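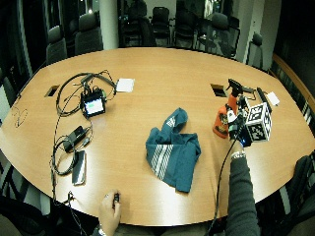
우리 회의실의 꿀색 타원 테이블. 선 많고 빨래 같은 것도 하나 있고요 ㅎㅎ

1/14/19

새해 들어 처음 쓰는 글이 테이블 이야기라니 저도 참 한결같죠. 그런데 저 이 테이블 정말 좋아해요! 작년 12월에 Hotum 2층으로 이사 오면서 제일 설렜던 게 창문도 아니고 탕비실도 아니고 이 커다란 타원형 테이블이었거든요. 전에 쓰던 사무실은 네모난 책상을 이어 붙여서 회의를 했는데, 책상 높이가 미묘하게 달라서 이음매에 볼펜을 놓으면 꼭 어디론가 굴러갔어요. 지금은 넓고 둥글고, 불 켜면 앞쪽 가장자리가 반들반들 빛나요. 나뭇결이 거의 연노랑으로 보일 만큼요. 아침에 문 열고 들어가서 불을 탁 켰을 때 그 색을 보면 괜히 기분이 좋아집니다.

문제는 테이블이 넓으면 물건이 모인다는 거예요. 좁은 책상에서는 둘 데가 없어서라도 치우는데, 넓으니까 "저기 잠깐 두자"가 끝도 없이 가능하더라고요. 검은 케이블 뭉치, 어댑터, 휴대폰, 종이쪽지, 옷, 분무기까지. 그래서 요 며칠 퇴근 전에 테이블 위를 비우는 습관을 들이고 있는데 이게 생각보다 너무 재밌어서 기록을 남겨 보려고요. 정리 글 기다리셨던 분들(두 분 정도 계신 걸로 압니다) 반가우시죠!

일단 선 이야기부터

저는 테이블 정리의 팔 할은 선이라고 생각해요. 종이는 겹치면 되고 컵은 들고 나가면 되는데 선은 들면 다른 선이 따라와요. 화면 달린 작은 검은 기기를 휘감고 있는 저 검은 케이블들만 봐도, 어디서 시작해서 어디로 가는지 눈으로 따라가다 보면 꼭 중간에 길을 잃습니다. 저는 한 번에 성공한 적이 없어요.

그래서 제가 정착한 순서는 이래요. 먼저 전원 쪽부터 찾습니다. 어댑터처럼 묵직한 덩어리가 달린 선은 찾기가 쉬우니까 그걸 제일 먼저 옆으로 빼요. 그다음에 얇은 선, 그다음에 정체를 모르겠는 선. 정체 모를 선은 절대 바로 서랍에 넣지 않아요. 서랍에 들어가는 순간 영원히 정체를 모르게 되거든요... 전 사무실에서 이사 나올 때 서랍 하나가 통째로 그런 선이었어요. Anselmo Ortuño 씨가 그걸 상자에 쏟아 놓고 하나씩 세어 봤는데 124개였습니다. 124개! 그중에 쓸 줄 아는 게 몇 개나 됐는지는 우리끼리의 비밀로 하기로 했어요.

켜져 있는 기기에 물린 선은 건드리기 전에 꼭 물어봅니다. 화면에 불이 들어와 있으면 누군가 쓰는 중일 수도 있으니까요. 예전에 제가 의욕에 차서 뽑은 선 하나 때문에 옆 팀이 오전에 하던 걸 전부 다시 한 적이 있어요. 그날 점심은 제가 샀습니다. 지금도 그 식당 앞을 지나면 좀 숙연해져요.

선을 감을 때는 너무 꽉 감지 마세요. 손바닥에 둘둘 말아서 허리를 꽉 조여 놓으면 보기에는 깔끔한데 다음에 펼 때 꼬불꼬불한 채로 안 펴져요. 저는 손을 벌려서 느슨한 고리를 만들고, 한 바퀴는 안쪽으로 한 바퀴는 바깥쪽으로 번갈아 돌립니다. 처음엔 헷갈리는데 며칠 하면 손이 알아서 해요. 마지막에 찍찍이 띠로 한 번만 묶어 주면 끝! 띠는 근처 잡화점에서 한 묶음에 1000원 주고 샀어요. 색깔이 여러 가지 들어 있어서 충전용은 노랑, 화면 연결용은 파랑, 이런 식으로 나눠 쓰는데 이게 또 그렇게 뿌듯할 수가 없어요. 다만 저만 아는 규칙이라 다른 분들은 그냥 예쁜 색부터 집어 가십니다. 노란 띠가 제일 먼저 없어졌어요.

테이블에 뚫린 배선구, 쓰고 계신가요

이 테이블에는 상판에 네모난 배선구가 있어요. 왼쪽에도 오른쪽에도 같은 높이로 뚫려 있는데, 저는 이사 오고 한참 동안 이걸 제대로 안 썼어요. 안이 어두워서 괜히 손 넣기가 무서웠다고나 할까요 (뭐가 있을 것 같잖아요). 그러다 보니 선은 다들 테이블 가장자리 너머로 내려보내게 되고, 왼쪽 끝으로 늘어진 선, 앞쪽 아래로 내려가는 선이 생기는 거죠. 저 앞쪽으로 내려가는 선이 제일 위험해요. 의자 넣다가 바퀴에 걸리고, 일어나다가 무릎에 걸리고. 저는 무릎파입니다.

마음먹고 손전등을 비춰 가며 배선구 안을 닦아 봤는데 별거 없었어요. 먼지랑 클립, 그리고 누구 것인지 모를 사탕 껍질. 무서워할 일이 아니었네요! 요즘은 자주 쓰는 충전선은 배선구로 올려 두고, 머리 부분만 밖으로 조금 나오게 해 보는 중이에요. 길이는 위로 50센티 정도면 좋겠다 싶어서 처음에 그렇게 빼 뒀다가, 너무 길어서 또 상판 위에 똬리를 틀길래 조금씩 줄이고 있어요. 딱 맞는 길이를 찾으면 다시 쓸게요. 이런 걸로 글을 하나 더 쓸 수 있다니 행복합니다.

집에서 비슷한 테이블 쓰시는 분들께 하나만 말씀드리면, 배선구 바로 앞자리는 비워 두는 게 좋아요. 거기에 노트나 컵을 두면 선을 꺼낼 때마다 물건을 옮겨야 해서 결국 귀찮아지고, 귀찮아지면 다시 가장자리로 선이 넘어가요. 제가 그랬어요.

옷은 왜 늘 한가운데에

가운데 뭉쳐 있는 청록색 천, 보이시죠. 아래쪽에 흰 사선 줄무늬가 있고 작은 흰 로고도 보여요. 셔츠인지 운동복 상의인지 구겨져 있어서 저도 확실히는 모르겠지만 색이 정말 예뻐요. 꿀색 나무 위에 청록이라니, 이런 조합으로 거실 쿠션을 맞추고 싶다는 생각까지 했습니다. 옆에 있는 주황색 분무기까지 더하면 완전히 여름이에요. 1월인데!

아무튼 옷은 테이블 위 물건 중에서 제일 커 보이는 물건이에요. 펼쳐 놓은 것도 아니고 뭉쳐 놓은 것뿐인데 그것 하나만 치워도 테이블이 절반은 정리된 느낌이 나요. 그래서 저는 시간이 없을 때는 선은 포기하고 천부터 치웁니다. 목도리, 카디건, 무릎담요, 수건, 전부요. 접는 건 딱 세 번이에요. 양쪽 소매를 안으로 넣고, 길게 반, 다시 반. 가게처럼 각 잡아 접으려고 하면 그날은 시작도 못 해요. 대충이라도 네모가 되면 합격!

문 옆에 바구니를 하나 놓고 주인 모르는 옷을 모아 두는데, Meenakshi Iyengar 씨가 거기에 "입양 대기"라고 써 붙여 놨더라고요. 그 뒤로 회수율이 어마어마하게 올라갔어요. 다들 자기 옷이 입양 갈까 봐 걱정이 되나 봅니다. 바구니는 Goicoechea에서 산 건데 손잡이가 짧아서 들고 다니기엔 별로고, 그냥 한자리에 두고 쓰기엔 아주 좋아요. 뚜껑 있는 것도 있었는데 저는 뚜껑 반대파예요. 뚜껑이 있으면 그 위에 또 뭘 올려놓게 되거든요. 이건 지난번 신발장 글에서도 흥분해서 길게 썼으니까 여기까지만 할게요.

휴대폰은 엎어 둘까 바로 둘까

작은 물건들도 은근히 골치죠. 검은 휴대폰은 검은 어댑터 옆에 있으면 정말 안 보여요. 화면에 빛이 한 줄 비쳐야 "아 거기 있었구나" 하게 되잖아요. 저는 제 휴대폰을 케이블 더미 속에서 찾은 적이 한두 번이 아니라서, 결국 작은 쟁반을 하나 장만했어요. Zestthorpe 쟁반인데 펠트가 깔려 있어서 열쇠를 던져도 소리가 안 나요. 회의실에서는 휴대폰, 열쇠, 출입증은 무조건 쟁반. 처음엔 저만 썼는데 이제는 다들 앉자마자 쟁반부터 당겨 갑니다. 가끔 너무 인기라 제 자리가 없어요. 두 개째를 살까 고민 중!

흰 쪽지는 더 어려워요. 아무것도 안 쓰여 있는 것 같아서 버렸는데 뒷면에 중요한 번호가 있었던 경험, 다들 있으시죠? 저는 이제 작은 종이는 반드시 뒤집어 봅니다. 그리고 그날은 안 버려요. 집게로 집어서 벽에 하루 걸어 두고, 다음 날 저녁까지 아무도 안 가져가면 그때 버려요. 벽에 걸린 쪽지들을 보는 재미도 쏠쏠합니다. 장보기 목록에 "우유, 건전지, 용기"라고 적힌 게 있었는데 그 용기가 담는 용기인지 내는 용기인지로 점심시간 내내 토론했어요.

드디어 닦는 시간!

제가 제일 좋아하는 순서예요. 다 치우고 나서 아무것도 없는 나무 상판을 길게 한 번 쓱 닦을 때의 그 기분! 타원형 테이블은 모서리가 없어서 가장자리를 따라 걸으면서 닦으면 손이 한 번도 안 멈춰요. 네모난 책상에서는 구석마다 걸레를 접어야 했는데 여기서는 그냥 산책하듯이 한 바퀴 돌면 됩니다.

나무 상판에 분무기를 쓸 때는 상판에 바로 뿌리지 않고 걸레에 먼저 뿌려요. 바로 뿌리면 배선구 쪽으로 튈 수도 있고, 방울 자국이 남으면 빛 받을 때 그게 다 보이더라고요. 우리 테이블처럼 반들거리는 상판은 특히요. 닦을 때는 결을 따라 한 방향으로. 그리고 마른 걸레로 한 번 더. 이 마른 걸레 한 번이 진짜 차이가 커요. 귀찮아서 건너뛴 날에는 다음 날 아침 불 켰을 때 제 손 움직임이 고스란히 얼룩으로 보여서 조금 민망합니다.

분무기는 라벨이 앞을 보게 세워 두세요. 사소하지만 여럿이 쓰는 공간에서는 이게 제일 중요한 규칙일지도 몰라요. 유리용인지 나무용인지 손잡이만 봐서는 모르잖아요. 저희는 예전에 Nesmont 사무실에 놀러 갔다가 화분에 주는 물인 줄 알고 다른 걸 뿌릴 뻔한 뒤로 라벨에 굉장히 예민해졌어요. 화분은 무사합니다. 지금도 잘 자라요.

얼마나 걸리냐면요

선까지 다 하면 20분이에요. 노래 틀어 놓고 하면 대여섯 곡쯤. 선을 빼고 천이랑 작은 물건만 치우면 훨씬 금방이고요. 매일 선까지 하는 건 솔직히 무리라서 저는 바쁜 주에는 선을 한쪽으로 몰아 두기만 해요. 한쪽에 몰린 선은 그래도 견딜 만합니다. 온 테이블에 퍼진 선은 회의하는 내내 눈이 거기로 가요. 저만 그런가요?

그리고 치우고 나면 꼭 가운데에 아무것도 안 두기! 꽃병 두고 싶죠, 저도 두고 싶어요. 한번은 귤 바구니를 놨는데 귤은 하루 만에 사라지고 껍질과 바구니와 영수증과 누군가의 장갑이 남았어요. 가운데에 뭐가 하나 있으면 물건들이 "여기 모이는 데구나" 하고 오는 것 같아요. 그래서 꽃은 창가로 보냈고, 귤은 탕비실로 보냈습니다. 귤은 지금도 있어요. 이 글 쓰면서 네 개째 먹는 중.

댓글로 여러분 회의실이나 식탁 가운데에는 뭐가 있는지 알려 주세요. 선 감는 방법 더 좋은 거 아시는 분도 꼭이요! 특히 뻣뻣한 전원선, 감아도 감아도 스르르 풀리는 그 친구를 다루는 법이 정말 궁금해요. 다음 글에서는 배선구에 선 몇 센티를 남기는 게 제일 좋았는지 써 볼게요. 찍찍이 띠도 노란색으로 한 묶음 더 사 오려고 합니다.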